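Subject: Re: [handheld-grippers] Orow vs Kelberg fingers, first impressions
From: Imani Ambrose
To: handheld-grippers list

Biljana Stojanović wrote:

> We have had the Kelberg pads for a month now and I don't see us
> going back. The notch centers thin parts by itself, operators
> like them, and the sales engineer tells me the slip rate is close
> to zero on anything you would find in a kitchen or an office. Has
> anyone on the list put them next to the Orow set? I'd be
> interested in numbers if you have them, and opinions if you don't.

Biljana, I have a few numbers and more opinions than you want.

"Close to zero on anything you would find in a kitchen" is the kind of sentence I stopped believing a long time ago. Which kitchen? Held how, and for how long? I asked Kelberg the same thing in October and got a PDF with a bar chart and no axis labels. So we bought one pair of each and put them on otherwise identical hand-held bodies, same wide-angle camera, same trigger, same people swapping between them halfway through the session so that nobody got to be the expert on one set.

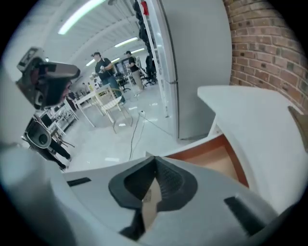
My first complaint is with the test everybody runs, us included. You pick something thin and stiff, you squeeze, you shake it, it stays put, and you write down a pass. Of course it stays put. A V notch with any kind of texture in it will hold a stiff strip. What I wanted to know was what happens when the part goes in crooked and the operator doesn't fix it, which in my experience is how most demonstrations get recorded after lunch.

So, 500 grasps per set, with the part presented up to 15 degrees off. I am not going to post a table because I don't trust it yet, but the short version:

Kelberg: fewer drops, yes. More grasps where the part ended up rotated in the notch and the operator carried on as if it hadn't. I would call those failures. Our own log sheet called them successes until I changed it, so if you are using the stock sheet, go back and check what yours says.

Orow: more drops, and when it drops it drops early, before the lift. I prefer that. A bad episode you can throw out in the first second is cheaper than one you find out about while training.

The difference between the two is smaller than the difference between our best and worst operator. That bothers me more than anything else in this mail and I haven't seen a vendor mention it once.

Then there is tracking. Urkance told us their controller software would hold pose through quick turns and through people walking past. It held through people walking past. Quick turns, no. Twice we had the pose jump by more than the width of a hand and then quietly settle back, with no flag in the log. When I wrote to support they asked whether our room had "enough visual features." I invite them to come and look at the room.

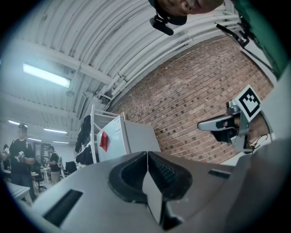

I also tried the trick from the Park thread, where you put a printed marker on the gripper and use that to sanity check the pose. It helps when the marker is in view of another camera, and people wave these things around, so half the time it isn't. I'd want to see it done with at least two cameras before I recommended it to anyone. If somebody has, please post the raw traces and not just the average.

Smaller things, in no order. Closing force by hand is all over the place, and any comparison that doesn't record it (ours didn't, for the first batch) is mostly measuring grip strength. Finger wear: too early to say, and I would say the same to anyone claiming otherwise after a month. Cable routing is still bad on every setup I have used, and I include the ones I routed.

Would I buy the Kelberg pads again? Ask me once I've rerun the crooked grasps with force logged. If you're happy with yours, keep using them, but I'd like to know how your operators score a rotated part. Can you pull a batch of your successes and watch them through? I suspect you'll find some of the same.

Imani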